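Progress report, February 2025
Norereck Neighborhood Repair and Lending Library
From Yayra Akolgo

Hi all,

I know the last one of these ran to four pages, so I'm going to try and keep myself in check this time. Short version: we're open, we're busy, the money is mostly where I said it would be, and the basement shelving is late.

Lending first, because that's what you asked about on the phone. We've had 704 loans since we opened the doors in August, against the 700 I put in the application (I'll admit I picked that number because it was round and didn't scare me). Carpet cleaners are still way out in front. After that it's the tile saw, the long ladder and, to my surprise, the pasta machine, which has had a waiting list since the holidays. I had it down as a thing people would donate and never borrow! We now own two.

Returns are better than I feared. Most things come home on time, and when they don't, a text usually does it. We did lose the small pressure washer for good. I've taken it off the catalog and I'm not going to chase it any further, the family has moved and it was an old one anyway.

The Skomow branch is the part I'm least happy with. We get the community room there two afternoons a month, and it just isn't enough for people to build a habit around. They come by, find the door locked, and don't come back. I've asked for one evening a week starting this spring. If we get it I'd like to move part of the outreach money over to cover the extra hours, so please consider this me asking nicely in advance. I'll send the form.

Money. The equipment line was $2,000 for this period and we've spent $785 of it, mostly on the second pasta machine, blades, hoses and a decent extension cord for every power tool that goes out. That looks low, I know. I've been holding the rest for the shelving, and the shelving people at Rangel keep moving the delivery. The last email said "shortly." Until it arrives the basement is a maze of totes and I have a bruise on my shin to prove it. The staffing and insurance lines are both on track and I have nothing interesting to say about either one.

Kato, the catalog software, took some getting used to. It wanted every item to have a model number, and half of what we own was donated out of somebody's garage with the label long gone. We ended up making our own numbers on masking tape and it's been fine ever since. The reminders go out on their own now and that has saved me a good chunk of every morning.

We also changed how check-in works. Everything gets wiped down and looked over at the counter while the borrower is still standing there, so if a part is missing we find out right then. It adds a few minutes per item, and on a busy afternoon there's a line, but people chat and swap tips while they wait and I've stopped feeling bad about it.

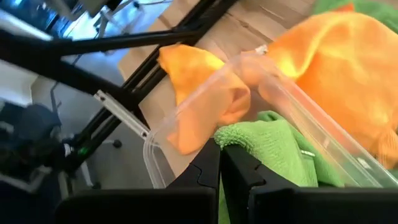 The other thing check-in has done is show us what breaks. Hoses, mostly, and the little plastic clips on the carpet cleaners. I've started keeping a drawer of spares, and I'd like to add a small parts line to the next budget so I'm not pulling it out of equipment every time.

Repair nights are going well too, though they're still small. Lamps and toasters, plus one accordion that none of us had any business opening up. I'd love to run a sewing machine night before summer if I can find somebody who knows more than I do.

Still to do before the next report: get the shelving in, settle the Skomow hours, and get the winter stuff (snow shovels, the roof rake) tagged and put away. I also owe you the borrower survey. The forms are filled out and in a folder on my desk, I just haven't typed them up.

Come by if you're in the neighborhood. Park around back, the front lot floods.

Yayra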